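Vutance Help Desk
Ticket: Cell 4 gripper drops part after a clean approach
Opened by: Lawal Uzor, Kerkton packing floor
Status: Open, waiting on site
Priority: Normal

Problem as reported
Gripper comes down over the part, centers fine, closes, lifts, and then lets go partway up. Started after the May update. No alarm on the pendant. The other cells run the same program and don't do it. Happens in the simulator too, which surprised me, so I've been chasing it there first and leaving the real cell on the old version.

Notes, Lawal Uzor
First, I want to say how much I like having the simulator out on the floor. Before we got it, a problem like this meant calling Guerra, shutting the line, and hand packing until their tech drove over. Now whoever is on shift can pull up the job on the bench PC and poke at it! Two of our packers have gotten really good at this. They used to lift 700 cartons a shift by hand and now they spend the morning tuning approach paths, and they catch things I would never think to look for.

What we tried, in order:

7:10 am. Reloaded the job from the Jalon backup. Same drop.

7:35 am. Slowed the approach to half. It lines up beautifully and still drops.

8:20 am. Raised the grip force from 32 to the next step. Holds a little longer, then drops. Put it back to 32, I don't want to hide the cause.

9:05 am. Swapped in the finger file from cell 2. Ran the lift 4 times and it held every time. Put the cell 4 file back and it dropped on the first try. Yes! So now we're looking at the finger file and not the path.

9:40 am. Compared the two finger files side by side. Pad friction is blank in the cell 4 one. I don't know if blank means zero or means "use default." The manual page for it is a dead link, by the way.

One more thing from the night crew. They'd like the hold point before closing to stay in the program for good. They use it to teach new people what a good approach looks like, and it makes the robot a lot less mysterious to someone in their first week. I'm all for it if it doesn't cost much cycle time.

View from the wrist at the hold point, red part between the open fingers:
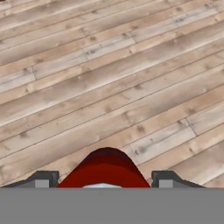

Reply from Vutance support
Thanks Lawal, your finger file swap saved us a lot of digging. Blank is read as zero in the new version. The old version filled in the default, so your cell 4 file has probably had that gap all along. Please copy the pad friction value over from cell 2, save under a new name, and rerun the lift in the simulator before you touch the real cell. The hold point can stay. Set it as a teach stop and it gets skipped in auto, so there's no cycle time to worry about. I've passed along the dead link.

Lawal Uzor
Great, didn't know about teach stops. Copying the value now. I'm letting the packers run this one themselves and will post the log after lunch.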